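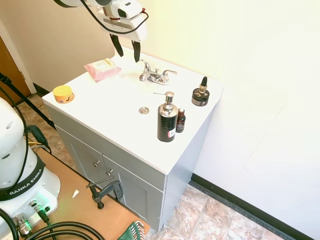 Checklist de segurança: passagem de dois turnos para um só
Fábrica Pondo, linha de montagem e armazém
2024-01-27

Pessoal, fiz a ronda hoje de manhã, ainda com café na mão, e deixo aqui tudo ponto por ponto, com os meus comentários pelo meio. Como sabem, em março o segundo turno acaba e fica só o da manhã. A linha vai parar muito mais horas seguidas do que estava habituada a parar, e eu quero isto verificado antes, que depois já sabemos como é (toda a gente a correr e ninguém a assinar folhas!).

Legenda: OK = conforme. C = conforme com comentário. NC = não conforme, tem de ser tratado.

1. PARAGEM E ARRANQUE DA LINHA

1.1 Botões de emergência testados em todos os postos: OK
Carreguei em todos, um a um. Sim, parei a linha, desculpem lá.

1.2 Procedimento de paragem de fim de dia escrito e afixado: NC
O que está na parede é o da mudança de turno, e esse manda deixar o transportador em espera. Com um turno só, o transportador desliga-se mesmo, no quadro. Já comecei a escrever a folha nova, mas preciso que alguém da manutenção me confirme a ordem dos disjuntores.

1.3 Bloqueio e etiquetagem (cadeados e cartões): C
Faltam 3 cadeados no painel. Aposto que estão em cacifos do turno da tarde. Quem os tiver, devolva-os até ao fim do mês, sem perguntas.

1.4 Ar comprimido purgado no fim do dia: NC
Encontrei pressão na rede com a linha parada. A válvula do fundo, junto à prensa Skultis, está dura e as pessoas desistem a meio. Pedi a substituição. Até lá, purga-se pela outra ponta e regista-se na folha.

2. MÁQUINAS

2.1 Prensa Skultis, barreiras fotoelétricas: OK
Corta à primeira, tanto à frente como de lado.

2.2 Aparafusadoras suspensas, cabos e balanceadores: C
O cabo do posto da porta traseira tem o revestimento gasto. Ainda não se vê cobre, mas fica marcado para troca.

2.3 Ponte rolante Bartoš, gancho e patilha: OK
A patilha fecha bem. A placa da carga máxima estava tão suja que não se lia, limpei-a com a manga do casaco. Agora lê-se!

2.4 Proteções fixas no lugar e aparafusadas: C
Uma delas estava presa com abraçadeiras de plástico. Já leva parafusos. Peço por favor que não se repita, gosto muito dos dedos de todos.

3. EDIFÍCIO E EVACUAÇÃO

3.1 Saídas de emergência desimpedidas: NC
A saída norte tinha paletes encostadas. Tirámo-las na hora, mas mantenho o NC até passar lá mais uma semana e não encontrar nada.

3.2 Extintores dentro do prazo: OK

3.3 Iluminação de emergência: C
Uma luminária fraca no corredor dos balneários. Bateria pedida.

3.4 Lista de presenças para o ponto de encontro: NC
A lista ainda está dividida por dois turnos. Tem de ser refeita com os nomes de quem passa para a manhã, e vão ser muitos. No pico vamos ter 144 pessoas lá dentro, e o ponto de encontro atual, ao pé do portão, é apertado para tanta gente. Sugiro o parque da Noltirwood, aqui ao lado. Falta o acordo deles por escrito.
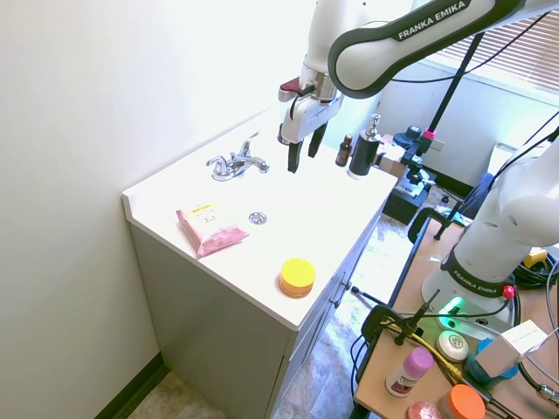
Lavatório: torneira de dois manípulos e doseador preto ao fundo.

4. PESSOAS

4.1 Primeiros socorros: C
Boa parte dos socorristas formados era da tarde. Confirmei os que ficam e temos 3 com certificado válido. Para a manhã nova acho pouco, já pedi mais uma formação. Quem quiser inscrever-se, fale comigo, é um dia bem passado e ainda se almoça por conta da casa.

4.2 Formação de quem muda de posto: NC
Este é o ponto que me preocupa mais. Há colegas da tarde que vão para postos onde nunca trabalharam, e "o outro explica" não serve como formação. Quero cada um com a ficha do posto lida e assinada antes de tocar na máquina.

4.3 Cacifos e balneários: C
Faltam cacifos para todos os que passam para a manhã. Há 50 cacifos velhos no armazém de cima, alguns com a porta empenada, mas aproveita-se a maioria.

4.4 Estacionamento e passadeira da entrada: C
Mais carros à mesma hora, e a tinta da passadeira quase desapareceu. Pintura pedida. Até lá, devagar ao portão, por favor.

5. PENDENTES

Folha de paragem nova (1.2): eu, com a manutenção
Válvula da rede de ar (1.4): manutenção
Lista e ponto de encontro (3.4): recursos humanos e eu
Fichas de posto (4.2): chefias de linha

Volto a passar em todos os NC antes da mudança. Se virem alguma coisa que me escapou, escrevam à mão na cópia que deixei no quadro da entrada, ao lado do relógio de ponto. A caneta está presa com um cordel, deixem-na lá.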